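2 min read | 14 shares | 0 comments

Forbridge Publishes First Results From Hand-Guided Teaching Trial, and Advises Buyers to Read Them Slowly

GORKBERG, 24/01/2026 -- Forbridge, the independent test workshop for small-scale automation, today released the first results from Trorninance, its trial of teaching robots household tabletop tasks by hand. The workshop says the method is useful. It also says the claims being made for it are running well ahead of the evidence.

In the trial, a person holds a two-finger gripper fitted with a camera and does the job at a table. The recordings are then used to train a robot arm carrying the same fingers. Sellers of such kits like to say that anyone can teach a robot this way in an afternoon. Forbridge set out in December to see what an afternoon buys. 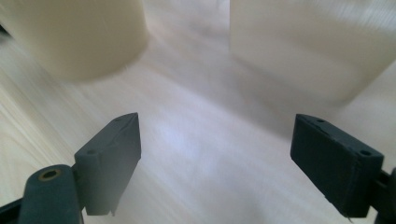 Operators recorded 84 demonstrations of one task: reach toward a container, close on it, move it a short way and let go. Reviewers threw out 20 of them. Most of the rejects were rushed approaches, where the operator swung the gripper in quickly and the video blurred. The rest were hesitations that a person would forget at once and a trained arm might copy.

The arm was then given 14 attempts at the task and finished five. Forbridge does not regard that as a success, and it asks that the figure be quoted in full. The same people who recorded the demonstrations also set up the table for the attempts, so even this result may flatter the method.

Remote control, which the workshop tried alongside, was slower and more tiring for operators. It did give cleaner motion, because the arm could only be driven in ways the arm can move. A human wrist has no such limit -- and several of the best-looking hand demonstrations included turns the arm could not follow.

"We were told the hard part was over once the recording was done," the workshop said in a statement. "Our reviewers spent longer sorting the recordings than our operators spent making them. That time belongs in the price."

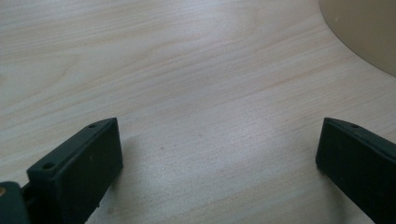
What Comes Next

A second round will be held at the Camargo site, with operators who had no part in the first. Table layouts will be fixed in advance by staff who have not seen the recordings. Rejected demonstrations will be published with the accepted ones, and Forbridge invites kit makers to do the same with theirs.

Until then, the workshop recommends that buyers ask any seller how many demonstrations were discarded, who discarded them, and whether the test table was the training table.

Press contact: Forbridge press desk, Gorkberg | © Forbridge | Back to top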